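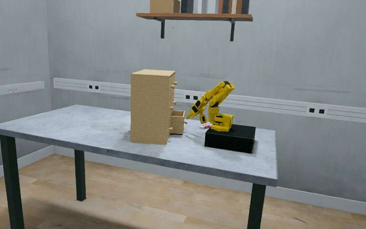
4. Where household papers are kept

4.1 Keeping places and their names

The 437 households that returned the main questionnaire were asked to say, in their own words, where they would look first for five kinds of paper: a birth certificate, the most recent water bill, the guarantee for a kitchen appliance, a letter from a relative, and a school report. No list of places was offered. An earlier version of the form, tried in Piltlow in May, had offered one, and the replies clung to it so closely that we could not tell whether people had filing boxes or had simply ticked the first thing they read.

Free answers are harder to code but much richer. People in both towns described keeping places by furniture ("the bureau"), by room ("back bedroom, left of the window"), by container ("the biscuit tin"), and by person ("ask my husband"). The last of these was common enough to need its own code. It was given more often for certificates than for bills, and more often in Prultcombe than in Piltlow, where a larger share of the households had only one adult.

We use "keeping place" for any spot that a household member could name without going to look. A pile on the stairs counts if it was named. A labelled folder that no member mentioned does not. This differs from the approach taken in the Stasa project, which recorded every place where paper was found during a home visit. The two methods answer different questions. The Stasa method shows where paper ends up. Ours shows where people believe it to be, and it was belief that mattered when we came to ask how long a search takes and who is asked to carry it out.

Names for keeping places were often old. Several households spoke of "the desk" when the desk had been given away and its contents moved into a cupboard, and one respondent in Prultcombe wrote "Nan's drawer" for a plastic crate under a bed. We coded these by the present container where a follow-up call made it clear, and by the name where it did not.

4.2 Drawers compared with open storage

Drawers were the most frequently named container for certificates and guarantees. Open storage, by which we mean trays, shelves, worktops, pinboards and the sides of refrigerators, was the most frequent for bills and school papers. The split follows what people said about use. Papers that still called for some action were left in sight. Papers that had been dealt with, or that were thought to be important but rarely needed, went behind a closed front.

Small drawer units standing on a table or worktop fell between these groups, and gave us some trouble. A stacked unit of this kind is closed storage by our definition, but households that had one talked about it much as others talked about trays. They said it was "to hand". They gave each drawer to a person or a type of paper, and they cleared it more often than they cleared drawers in a chest or sideboard. In the final coding we kept it as a separate class, tabletop drawers, and the tables in this section report it on its own line. The upright form has a small footprint and leaves the surface on either side open, and it was in that open surface that our respondents most often reported a second, unplanned pile.

The second pile deserves a short comment. When a household owned a tabletop unit, the post was usually put down beside it first and sorted into it later, if at all. Respondents were quite frank on this point. "It goes next to the drawers until Sunday lunch and then it goes next to the drawers," one wrote. Where the unit had a flat top, the top was used as well, and papers there were described as more urgent than those lying beside it. We had not expected a difference over such a short distance. It appeared in both towns and in both rounds of interviews.

Depth of drawer mattered less than we had supposed. We had thought that shallow drawers would be kept in better order, because a sheet at the bottom can be seen with little lifting. Households with shallow drawers did report fewer lost papers, but they also owned fewer papers, and once this was allowed for the difference was too small to rely on. Labels had a clearer effect. Labelled drawers were named more readily by members who had not set them up, including older children, and a household with labels was less likely to give "ask" as an answer for any of the five papers.

The form of the handle was not asked about. Some respondents raised it in any case, mostly to complain of drawers that stuck or had to be opened with both hands. A drawer that was awkward to open tended to become a place for papers that no one expected to need again.

Figure 3. Computer-rendered view of a tall, narrow wooden drawer cabinet on a grey tabletop.

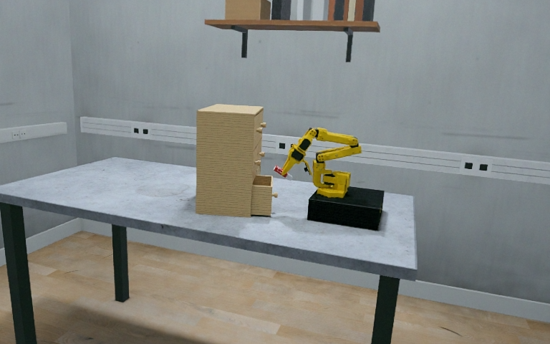 4.3 Search trials

From the households that agreed to further contact, 20 were visited for a search trial. Each visit was made in the early evening, when most members were at home. The visitor asked for three papers in turn — a certificate, a bill and a guarantee — and noted who went to look, where they went first, and whether the paper was produced. The visitor did not follow anyone upstairs, and no paper was read or copied. Households could decline any item, and a few declined the certificate.

Visits in Piltlow were carried out by Kai Brinkmann, who also coded the notes from both towns. A second reader coded a portion of the Prultcombe notes without sight of the first coding. Disagreements were mostly over the point at which a first place had been left and a second one begun, for instance when a person shut one drawer and opened the one beneath it. We settled on treating a single piece of furniture as a single place, which makes our counts of places searched lower than they would otherwise be.

Bills were produced fastest and certificates most reliably. Guarantees did worst on both measures. In several homes the search for a guarantee ended with the person deciding that it had never been kept, although the questionnaire from the same address had named a place for it. This is the clearest case we have of a keeping place that exists in talk and not in practice.

The person who filled in the questionnaire was not always the person who searched. Where they differed, the searcher often began somewhere the questionnaire had not mentioned, and then called to the other for advice. These calls were short and used the household's own names for places, so that the visitor could seldom tell where the searcher was being sent. Two people who share a name for a drawer can direct each other through a house very quickly. When one of them is away, the name alone is of little help to a guest or a carer. We return to this in the next section in connection with hospital admissions.

4.4 Limits

The sample leans towards settled households. People who had moved within the past year were less likely to return the form, and those who did return it often wrote that their papers were still in boxes. We kept their replies but left them out of the comparison of drawers with open storage.

Households that keep most of their records on a telephone or computer are also thinly represented. The covering letter spoke of "papers", and some who received it may have felt that it did not concern them. A later round, using the word "records", brought more replies from younger adults in Prultcombe. Those replies came in after the coding was closed and are not used in this paper.

Finally, the search trials took place at an hour agreed beforehand. Some households will have tidied. One respondent said that she had found the guarantee that afternoon, put it on the table ready, and then put it back again so as not to spoil the test. We recorded the search as it was carried out.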